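Making and Keeping Fruit Chutney
Leaflet 68, Cosbridge Household Advice Service

The following guidance is intended for households making chutney in ordinary kitchen quantities. It applies to apple, plum, pear and green tomato chutneys. Recipes for fruit in syrup and for vegetables preserved in oil are dealt with in separate leaflets and should not be adapted from this one.

Choosing the fruit

Windfalls and misshapen fruit are suitable, provided that bruised parts are cut away generously. Fruit that shows any mould should be thrown out whole. Cooking apples break down and give a smooth chutney, while eating apples hold their shape. A mixture of the two is usually satisfactory. Plums should be ripe enough to part from the stone but still firm. Green tomatoes need not be peeled.

Onions should be chopped finely, as large pieces remain hard long after the fruit has softened. Where a recipe calls for a large amount of onion, it may be simmered first in a little of the vinegar until tender.

Vinegar and sugar

Use vinegar sold for pickling, or check that the label gives at least the strength your recipe asks for. Malt vinegar gives a dark, robust chutney. Cider vinegar is milder and is preferred for pears. The amount of vinegar or sugar should not be reduced to suit personal taste, as both help the chutney to keep. Those who find a recipe too sharp are advised to choose another.

Brown sugar darkens the mixture considerably. For a lighter colour, use white sugar and add it once the fruit is soft.

The pan

A wide, heavy pan of stainless steel is recommended. Unlined copper, brass and iron pans must not be used, as vinegar attacks the metal and spoils the flavour. Do not fill the pan beyond two thirds. A long-handled wooden spoon should be kept for chutney alone, or it will pass the taste of onion to the next batch of jam.

Whole spices are best tied in a square of muslin and removed before potting. Ground spices may be stirred in directly, but should be fresh. A jar of ginger that has stood open for years adds very little.

Cooking

Bring the mixture slowly to a simmer and cook it uncovered. Stir now and then at first, and constantly towards the end, when the sugar is likely to catch. Open a window and close the kitchen door, particularly if there is washing drying in the hall.

Chutney is ready when a spoon drawn across the base of the pan leaves a clear channel that does not fill at once with liquid. If in doubt, take the pan off the heat, leave it for 3 minutes and try again. Should the base have burnt, do not scrape it. Pour the chutney gently into a clean pan and taste it before going further.

Potting and storing

Wash jars in hot soapy water, rinse them well and dry them in a low oven. Fill them while both jar and chutney are hot, using a wide funnel, and cover them straight away. Lids must have a vinegar-proof lining. Bare metal lids will rust, and paper covers allow the chutney to dry out and shrink.

Wipe the jars while they are still warm and label them when cold, giving the contents and the month. Chutney made in September is generally at its best by Christmas. Keep it in a cool, dark cupboard for at least 2 months before opening. Follow the keeping time given in your recipe, and once a jar is opened, store it in the refrigerator.

Any jar with a domed lid, an unusual smell or signs of mould should be discarded unopened or untasted, as the case may be.

Members wishing to exchange recipes may leave a written copy at the Cosbridge office, marked for the attention of Irena Duda, before noon on Friday. Please state the yield in jars and the size of jar used. 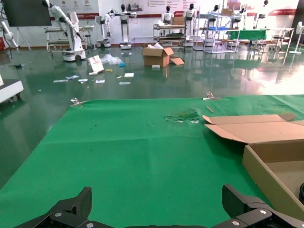 Household Advice: Kitchen and Larder

Printed copies of Leaflet 68 may be collected from the Cosbridge and Unside offices. Requests by post are normally answered within 14 days.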